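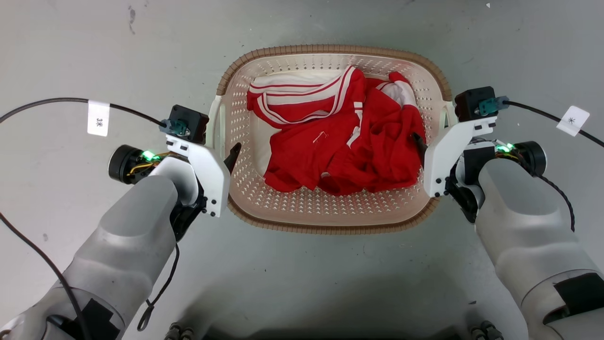

Laundry Room Gallery: The Ground-Floor Utility Room at Tse House

The ground-floor utility room at Tse House has reopened to residents. This page presents the room and its equipment, with short notes on how each item is to be used. The notes were prepared by Humaira Mohmand of the residential services office and replace the printed sheet formerly kept at reception.

The basket

A cream plastic basket with a tan woven-look rim is provided for carrying clothes to and from the machine. It has a molded grip at each end and should be lifted with both hands. The perforated sides let air pass through, but wet clothing should not be left in it overnight.

Red garments

Residents are asked to wash red sportswear separately the first two times. Jackets with white stripes or panels require particular care, as color may run into the lighter fabric. Zippers should be closed and pockets emptied before loading.

The floor

The gray floor is swept every Tuesday. Residents who spill detergent should wipe it up at once with the cloths kept in the hallway cupboard. Bags and shoes are to be left outside the room.

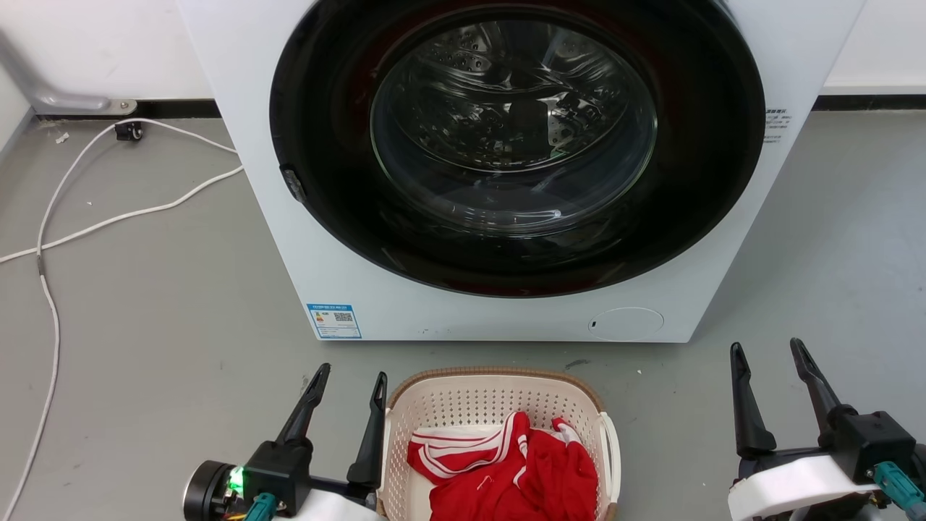 The washing machine

The machine is a white front loader with a round glass door and a stainless steel drum. Clothes should be placed in the drum one at a time and should fill no more than the space that leaves a hand's width at the top. The door must not be forced while a cycle is running.

The filter

The round cover at the lower right of the front panel gives access to the filter. It is opened by residential services staff only. Residents who notice slow draining should report it at reception and leave the cover closed.

Labels and cables

The blue-and-white energy label is to remain on the front panel. Cables on the floor should not be moved or unplugged, and baskets should not be set down on top of them.

Last updated: March

Comments (3)

Plosance_2F: Is the room open before 6 in the morning? I start early and the old sheet said yes.

Residential Services: The room opens at 6 a.m. on all days, including holidays.

M. from room 697: Please could we have a second basket? There is often a line for this one in the evening.

Related pages

Drying Room Gallery: Tse House
Kitchen Gallery: Veritz Wing
Bicycle Storage at Nevance Court
Lost Clothing: How to Make a Claim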